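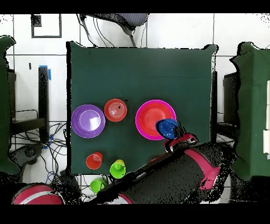 머리 쪽 카메라로 본 작업대. 그리퍼가 파란 컵을 물고 큰 그릇 위에 있을 때.

보낸 날짜: 2021년 6월 27일
받는 곳: Feyisa 셀 운영 메일링 리스트
제목: Re: [Feyisa] 컵 집을 때 밀림, 손목 영점 다시 잡는 순서

> Jellham 쪽에서 Feyisa 셀을 넘겨받아 쓰고 있습니다. 패드를 새것으로
> 바꾼 뒤부터 컵을 집으면 손가락 안에서 조금씩 밀립니다. 그릇은
> 괜찮습니다. 파지력을 70까지 올려 봤는데 컵이 눌리기만 하고 밀리는
> 건 같습니다. 영점을 다시 잡아야 하는지, 잡는다면 패드가 먼저인지
> 손목이 먼저인지 알려 주시면 좋겠습니다. 지난 1월에 올라온 정비
> 메모에는 순서가 없었습니다.

패드가 먼저입니다. 손목 영점은 손가락 끝을 기준으로 잡기 때문에 패드 두께가 바뀌면 전에 잡아 둔 값은 못 씁니다. 파지력은 올리지 마시고 원래 값으로 돌려놓고 시작하세요. 저희는 25로 씁니다. 70이면 얇은 컵은 입구가 타원으로 눌려서 그것 때문에 더 미끄러집니다.

아래는 Grosallow 작업실에서 하는 순서입니다. 그쪽 셀과 팔 길이가 다르면 숫자는 그대로 옮기지 마세요.

패드 교체

팔을 정비 자세로 보내고 비상정지를 누른 상태에서 합니다. 손가락 면에 남은 접착제를 다 긁어냅니다. 얇게라도 남으면 패드가 기울어 붙고, 넓은 그릇에서는 표가 안 나다가 컵에서 드러납니다. 말씀하신 증상과 비슷합니다. 새 패드는 양쪽을 같은 묶음에서 꺼내 쓰세요. Ulby 패드는 묶음마다 두께가 조금씩 달라서 한쪽만 갈면 중심이 틀어집니다. 붙이고 나서 손가락을 끝까지 닫아 25분 넘게 두었다가 엽니다.

손목 영점

1. 비상정지를 풀고 빈 손가락으로 열고 닫기를 몇 번 합니다. 닫힘 위치 값이 매번 같은지 봅니다.
2. 닫은 채로 작업대 가운데 기준점까지 천천히 내립니다. 천이 깔려 있으면 주름을 먼저 펴세요. 주름 위에서 잡은 높이는 다음 날 안 맞습니다.
3. 기준점에서 높이를 저장합니다. 저희 셀은 손목 기준 86mm입니다.
4. 손목을 반 바퀴 돌려 같은 점에 다시 내립니다. 두 번의 차이가 2mm를 넘으면 패드가 기운 것이니 영점 값을 만지지 말고 패드부터 다시 붙입니다.

케이블은 3번 전에 한 번 보세요. 손목 쪽이 당겨진 상태면 반 바퀴 돌릴 때 값이 튑니다. 바닥에 늘어진 선도 팔이 낮게 지나갈 때 걸리지 않는지 같이 보시고요.

시험 배치

영점이 끝나면 그릇과 컵을 섞어 올려놓고 돌려 봅니다. 한 종류만 놓으면 이번 같은 문제를 못 잡습니다. 저희가 놓는 방식은 다음과 같습니다.

깊은 그릇과 접시처럼 얕은 그릇을 둘 다 넣습니다. 얕은 쪽은 테두리를 집을 때 손가락 끝이 천에 닿는지 보려는 것입니다.
컵은 따로 세운 것과 포개 놓은 것을 다 둡니다. 포갠 컵은 위 컵의 윗부분만 나와 있어서 집을 자리가 좁습니다. 높이 값이 조금만 틀려도 아래 컵까지 같이 딸려 옵니다.
앞쪽은 비워 둡니다. 처음 도는 동안에는 물건을 가운데와 뒤쪽에만 두는 편이 보기 편합니다.

아래는 고정 카메라로 본 배치입니다. 오른쪽 뒤에 노란 컵과 연두색 컵을 포개 놓은 것이 보일 겁니다.

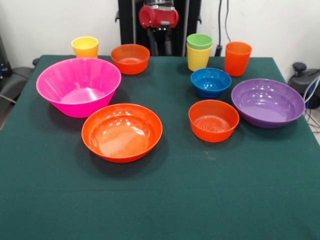
기록 남기기

패드 묶음 번호, 닫힘 위치 값, 기준점 높이, 반 바퀴 차이만 적으면 됩니다. 파지력은 바꿨을 때만 적습니다. 저희는 셀 옆 공책에 먼저 쓰고 나중에 옮깁니다.

컵이 계속 밀리면 4번의 차이 값과 패드 묶음 번호를 이 스레드에 올려 주세요. 손가락 면 사진도 있으면 좋습니다. 1월 메모에는 이 순서를 붙여 두겠습니다.

Grosallow 작업실 셀 정비 담당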